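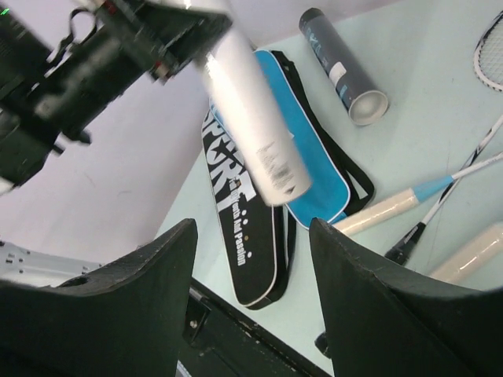 **Figure 3.** Vue de la caméra de poignet du bras droit. Le bras gauche tient un tube de volants blanc au-dessus d'une housse noire.

### 4.2 Montage des deux bras et choix des objets

La station a été construite entièrement dans l'atelier partagé de Brotville, sur un établi que les autres membres continuent d'utiliser le soir. Cette contrainte a décidé de presque toute la mécanique : les deux bras doivent pouvoir être démontés et remis en place sans refaire l'étalonnage complet. Nous avons donc fixé chaque base par deux pions de centrage et une seule vis de serrage. Pour les objets, nous avons préféré du matériel de sport ordinaire aux cubes et cylindres habituels. Le badminton convient bien, car il réunit des corps rigides et longs (les tubes, les manches de raquettes) et des corps souples dont la forme change à chaque essai. Dans la figure 3, la housse noire et la housse bleu ciel se chevauchent, et une bandoulière noire forme une boucle sur la table ; une telle boucle est pour nous le cas le plus difficile, parce qu'un doigt peut y entrer et entraîner toute la housse avec lui.

Les doigts des pinces ont été dessinés par Stavros Krasniqi et imprimés sur la machine de l'atelier. La première version avait des extrémités droites et étroites. Elle saisissait correctement les poignées, mais elle marquait le carton des tubes et elle glissait sur les surfaces brillantes. La version actuelle est plus large, avec une légère courbure, et se termine en pointe. Nous avons gardé le même dessin pour les deux doigts, ce qui simplifie le remplacement après une rupture. Sur toute la période des essais, 11 doigts ont été cassés, presque toujours à la racine, près du trou de fixation.

La caméra est montée au poignet et regarde entre les doigts. Ce choix a un défaut connu : les doigts occupent en permanence le bas de l'image et ils cachent une partie des objets proches. Nous avons essayé de relever la caméra au moyen d'une équerre plus haute, mais les vibrations devenaient gênantes pendant les mouvements rapides. La position basse a été conservée - elle donne une image plus stable et elle montre bien l'ouverture de la pince avant la prise. La fréquence d'acquisition est de 30 images par seconde. À cette fréquence, l'autre bras apparaît souvent flou quand il traverse le champ, et nous n'avons pas cherché à corriger cet effet.

Le logiciel de commande, nommé Cidimitz, fonctionne sur un ordinateur de bureau de récupération. Nous avons enregistré 400 essais, dont 59 ont été écartés pour une perte de synchronisation entre les deux bras. Ces essais écartés ne sont pas comptés comme des échecs dans la section suivante. La cause était un câble trop court au niveau du coude gauche, que nous avons remplacé en septembre.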